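Please Do Not Disturb, and Please Mean It

By Thenmozhi Kandasamy

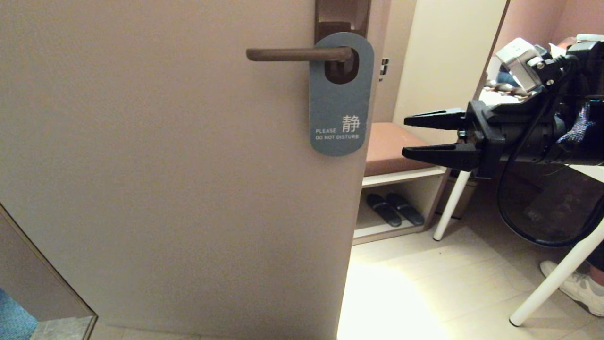

The "quiet" sign, in Chinese and English, on the handle of a half-open door.

Quiet used to be free. Or at least it was cheap. Now it's an upgrade, like legroom.

I've been chewing on this since July, when the library in Renthorpe reopened after its big refresh. New carpet, new lights, a coffee counter by the front desk. All fine. Then I went upstairs to the reading room and it wasn't there. It's a "collaboration floor" now. Tall tables, wheeled chairs, a wall you can write on. A man was selling insurance over speakerphone. Two kids were watching a video about sharks, which, fair enough, sharks are great.

I asked at the desk where people go to read. The woman was nice about it. She said there are study pods, you book them online. I looked it up on my phone right there. 3 dollars an hour for cardholders, more if you live outside the town line. A plastic booth with a fan in it.

So that's what happened to the reading room. It got cut up and rented back to us.

I know how this sounds. Old crank wants everybody to hush. I'm not that old and I don't want everybody to hush. I grew up in an apartment with five people and one television, and my grandmother ran a pressure cooker like a train whistle. I like noise. I like a loud kitchen, a loud wedding, a ball game on somebody else's porch. What I can't stand is having no way out of it.

And the ways out are closing, one at a time, without much of a fight. The waiting room at my dentist has a screen now. So does the gas pump – it talks to you, it has opinions about car insurance and taquitos. The elevator at my sister's office plays clips of news. The bus plays ads between stops. I was in a pharmacy line last week with two different songs going, one from the ceiling and one from a display of sunscreen. Somebody signed off on every one of those. Somebody thought the silence in that spot was going to waste.

That's the bit that gets me. The idea that quiet is empty. Like a vacant lot. You look at it and think, we could put something there.

Meanwhile look who still gets some. Airport lounge, hushed, carpet up to your ankles. The quiet car on the train, where they still have one, costs more on a lot of lines or fills up with people who booked early because their job let them plan. The good hotels sell it outright, heavy doors and thick drapes and a card for the handle, and the cheap motel by the highway gives you an ice machine through the wall. Houses on the hill side of Renthorpe are quiet. Houses by the truck route are not, and when the route was moved a few years back you can guess which direction it was moved.

My friend Fava works nights at a bakery and sleeps, or tries to, from nine in the morning. Her building allows leaf blowers from eight. She has asked, politely, in writing, more than once, for the crew to do her side last. What she got back was a flyer with tips on sleep. Try a white noise machine. So the answer to noise is more noise, and you buy it yourself.

People who push back on this usually make the same argument, which is that headphones exist. Sure. I own some. But think about what headphones mean when you need them to read a book in a library. It means the shared thing is gone and everyone has to bring their own. Same as telling people to buy bottled water instead of fixing the pipes. Also you can't wear them everywhere. You can't wear them if you're watching a toddler, or if you're walking home late, or if your ears hurt after an hour the way mine do. And kids in school can't wear them, and nurses can't, and neither can anyone who has to answer when somebody calls thier name.

The other argument is a better one so I'll give it some room. Silence has been used against people. It has. Quiet rules get enforced on some folks and not others. The teenagers get thrown out and the retired guy who narrates his crossword doesn't. I've seen it, I was one of the teenagers. A neighborhood changes hands and suddenly the drum circle that was in the park for years is a "nuisance." When newcomers say they want quiet, a lot of the time they mean they want you gone.

I don't have a neat answer there. I think the answer is in who decides and where. A park on a Saturday afternoon should be loud. That's what it's for. A street at dinner time, fine, loud. What I'm asking for is a few rooms. Actual rooms, in actual public buildings, with a door and a rule, the same rule for the teenagers and the crossword guy. You shouldn't need a credit card to sit in one.

We had that. It was upstairs and it had 70 chairs, I know because the old fire notice by the stairs said so. On winter evenings it was mostly full. People studying for the nursing boards. A guy who I swear was just sleeping upright. Women from the Janwood apartments who told me flat out they came because it was the only hour all day no one was talking to them. No program was being offered. No one was being engaged. There was nothing to put in a report, and I think that's what killed it. You can count visits to a coffee counter. You can't count a woman staring at a window for forty minutes and going home in a better mood.

The town says the refresh was based on a survey. I got hold of the survey. It went out to 2000 households and 600 sent it back, and it had a list of features you could check off. Café, maker space, charging stations, flexible seating. Quiet wasn't on the list. So quiet got no votes. I'd call that rigging but I honestly don't think it was on purpose, I think it never crossed anyone's mind that you'd have to ask for it. It's like asking if people want the floor to stay under them.

Mr. Ait Brahim, who taught me chemistry and still shows up to every town meeting with a thermos, stood up at the last one and asked for the reading room back. He got his three minutes. He used maybe one. Said his question, then just stood there not talking for the rest of his time, looking at the council. It was very uncomfortable. Somebody coughed. A phone buzzed on a table and got flipped over. When the timer went off he said thank you and sat down.

They told him they'd look into it. They also said the pods are popular. Well yeah. Close the public pool and the guy with the garden hose gets popular too.

What I'd like is pretty small. Give back one half of the upper floor. Put up a wall, it doesn't have to be a nice wall. Free, first come, no booking. Keep the coffee downstairs, I'll buy the coffee. Turn off the screen in the clinic waiting room for the people who are waiting on bad news. Make the leaf blowers start at noon on weekdays, or try rakes, rakes are still legal.

The next meeting has a comment period and you can sign up at the door. I put my name down already. I'm planning on talking for the whole three minutes, sorry, I'm not as good at this as he is.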